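Two arms and a dish rack: an afternoon with Nizar Qudah
March 2025

I'd been told to bring biscuits, so I brought biscuits, and Nizar Qudah had eaten two before I'd got my coat off. He builds robots in a unit he shares with a furniture restorer and a man who mends accordions, and he talks the way some people drive – fast, and mostly looking at you.

The project is called Ririk. It's a pair of robot arms that he wants to do the washing up. "Well, the putting away," he says. "The washing is a different nightmare. I'm doing racks and bowls. If I can get bowls out of a rack and back into it without shouting, I'll be a happy man."

He started in November with a single arm on a kitchen table at home, clamped down with the sort of thing you'd use for a Christmas tree. It walked itself off the edge. The workshop version sits in its own little walled pen, with both arms fixed to a rail along the front and the rack at the back where they can both get at it.

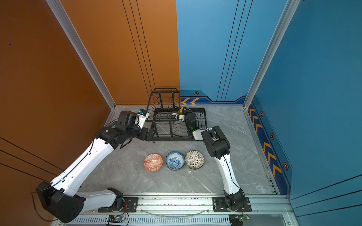 Why two different arms?

"Money!" he says, before I've finished asking. The big one came first, second-hand, from a college that was clearing a store cupboard. He calls it Brister. The slim one is Drurnari, which he put together from a kit over 18 evenings (he kept a tally on the wall, and there's a rude word next to evening 7). "People say you should have a matching pair, and yes, fine, it would make the sums easier. But Brister has the reach and Drurnari can get into a gap. I've got used to them. It's like cooking with one good knife and one bread knife."

The sums are the hard bit, by the way. Each arm has its own idea of where the middle of the floor is, and Nizar spent most of the winter persuading them to agree. He wrote a small program called Qaisi that does nothing except stop one arm moving into the space the other has already claimed. Before that, he says, they clashed so often that he'd leave the room to make tea and listen for it.

What's so difficult about a bowl?

Nizar laughs at this one for quite a while. A mug has a handle, he says, and a plate is flat, but a bowl has a rim and then a lot of slope, and the gripper has to choose which side of the rim to trust. "If it stands up on its edge, lovely, you pinch it. If it's lying over in the wires you've got to come in from a funny angle, and the wires are exactly where your finger wants to be."

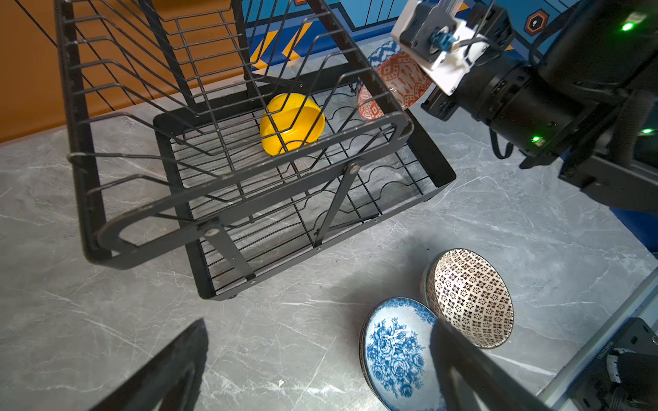

Qaisi keeps a log of every grab, and he went through the last 200 with me, scrolling at a speed I couldn't follow. What he wanted me to see was how many of the bad ones came down to the rack. A yellow bowl on its side down in the lower basket, with the dividers crossing in front of it, is the sort of thing he groans at, while a red-orange one tilted on edge at the back cheers him up no end. "I've thought about buying an easier rack," he says. "But then I've taught it one easy rack, haven't I? My mum's is worse than this."

His mum, I should say, is the customer. She has bad wrists and a deep sink, and she has already told him the arms are too big for her kitchen – he's measured, and she's right. So the next job is a shorter rail, and a way of folding Brister back against the wall when it isn't needed.

I asked when she might get it. He offered me one of my own biscuits and said he'd like to sort out the cables first.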